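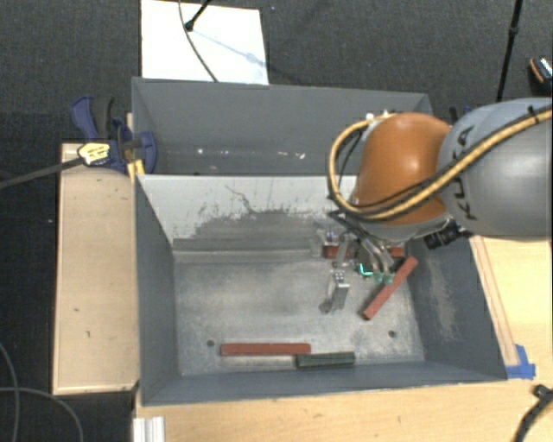

Kumico K2 Two-Finger Gripper

The K2 is a slim metal gripper for bin picking, made for parts that lie flat, lean on each other or end up against a sloped wall. We've been trying it side by side with the Holzer wide-jaw model all through June, and wow, the narrow fingers make a difference in the corners!

Sticks and blocks are our favorite test parts (cheap, easy to swap, and surprisingly mean to a planner). Small brackets are harder – they stand up, tip over and hide behind things – and that's where the Holzer's wide jaws kept bumping the bin wall. The K2 gets in at a steeper angle. On big, soft parts we'd still pick the Holzer, its pads are kinder.

Jordan Bellamy ran 1836 picks on our Gistus bench with one set of fingers and swapped them only when the run was done. Changing them takes 2 screws and a hex key.

Good to know
Fits the Warkudum wrist plate, no adapter
Works with sheet-metal and plastic bins
Clamp the bin down before you start, light bins slide
Spare fingers ship in 11 days

Bench notes last updated 7/18/20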